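Wooden puzzle boards are lovely things right up until the pieces get mixed in with everything else in the toy box. Ours has numbers, shapes and little fish on pegs, and for a whole winter it never once got finished. Something was always under the couch. By February I was ready to give it away, and then I tried sorting the pieces into bowls instead.

You want one bowl for each kind of piece, and it really helps if every bowl is a different color. We use blue for fish, yellow for shapes and pink for numbers. Cheap plastic ones are fine (mine came from the picnic drawer!) and they don't need lids. Low and wide is best, so small hands can reach in without tipping the whole thing over.
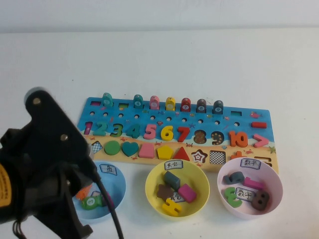

Labels go on the rim, where you can read them when the bowl is full. Ours are in Chinese - 鱼 for fish, 形状 for shapes, 数字 for numbers - and it's a sneaky way to get a bit of reading practice in while we tidy. I write mine on plain white paper and tape them down. I drop a spare label inside the bowl too, because tape gives up sooner or later.

At cleanup time we leave the pieces that are already in the board right where they are and only sort the strays. It goes so much faster than dumping it all out and starting over. The empty spaces tell you what to hunt for, so if the star hole is bare, you go look for a star.

Wipe the pieces with a barely damp cloth and let them dry on a towel before they go back. Please don't soak them! I did that with an old alphabet set and the paint lifted on half the letters.

Contact | Copyright 2019 Howells Home Tips | Back to top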